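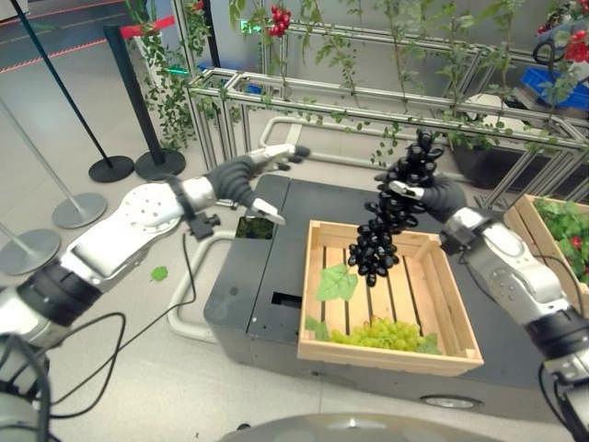

By Cui

The Hullstead crate stand ships in one flat carton, with the metal frame in sections and the crates already assembled and nested. It is sold for farm shops, bakeries and anyone else who needs to put produce at an angle in front of customers. Price at the time of writing is $79 for the frame and two crates. Extra crates are sold singly, and the price of those is where the purchase starts to look less attractive. More on that below.

Assembly

All of the frame joints use the same bolt, driven with a 4 mm hex key. One is included. It is the usual bent-wire type and will round off if used on more than one unit, so substitute a proper driver if you have one. The instructions are a single sheet of line drawings. Step 3 shows the crossbar with its holes facing forward, and step 5 requires them facing back. Follow step 5.

Leave every bolt a half turn loose until the frame is standing on the floor where it will be used. On my unit the rear legs were out of square until the crossbar was tightened last, after which the frame sat flat. The feet are plain plastic caps with no adjustment. On an uneven slab you will need shims.

Finished height is 127 cm to the top of the frame, which puts the upper crate within easy reach for most adults. The lower crate is at a good height for children and for dogs, and should hold something that can be washed.

Frame

Coating is even, with two thin spots inside the upper brackets where the parts hung during finishing. I touched these up. The welds are small but continuous. Side-to-side stiffness is good. Front-to-back is less so, and a loaded upper crate moves visibly if the stand is bumped at the top corner. There are predrilled holes for a wall tie, and no tie is supplied. Buy one.

Hullstead rates the stand at 100 lb total and gives no figure for a single tier. I loaded it to the rated figure with bagged potatoes, the heavier bags at the bottom, and left it that way through October. There was no permanent bend in the brackets. I would not put more than a third of the rating on the top tier.

Crates

The wood is softwood, sold bare, and it should be treated as a consumable. Slats are stapled, two staples per end. Several staple points came through on the inside face and had to be pressed flat with pliers before anything soft-skinned went near them. Edges are sawn and lightly sanded. A few minutes with 120 grit on the front rail is worth the time, as that is the edge sleeves catch on.
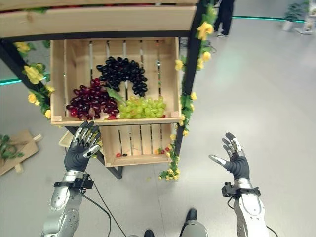

Photo: Sovisdale Retail Fixtures

Gaps between the slats give decent airflow, but small stock falls through. Loose walnuts need a liner. Grapes do well, real or display, provided the bunches are laid stem up and kept one layer deep. Stone fruit marks against the slat edges within a day. I cut liners from corrugated card for the peaches and replaced them weekly.

Bare wood stains. Beets and cherries leave marks that do not come out, and mopping around the lower tier raised the grain on the bottom rail. A coat of food-safe mineral oil slowed this down – it did not stop it. Let the oil cure for several days or paper labels will pick it up.

Compared with the Trorkari

The obvious alternative is the Trorkari tiered rack, which I have used for two seasons. The Trorkari has adjustable feet and a fixed tilt on every tier, and it is clearly the stiffer of the two. Its bins are wire, easy to hose down and unpleasant to look at. It also takes only its own bins. The Hullstead brackets will accept any crate of similar width, and this is the main argument for buying it. Local orchard crates fit with a little play at the sides, and cost less than the Hullstead spares.

Complaints

The bracket tilt has two positions, and the steeper one is too steep for round fruit without a front lip. Changing position means removing both bolts with the crate off. Replacement foot caps are not listed anywhere on the Hullstead site, and my email asking for a part number got an automatic reply.

Verdict

Good frame, average crates. Buy the stand, keep the supplied crates for onions and bread, and source the rest locally. If the stand will be moved daily, get the Trorkari.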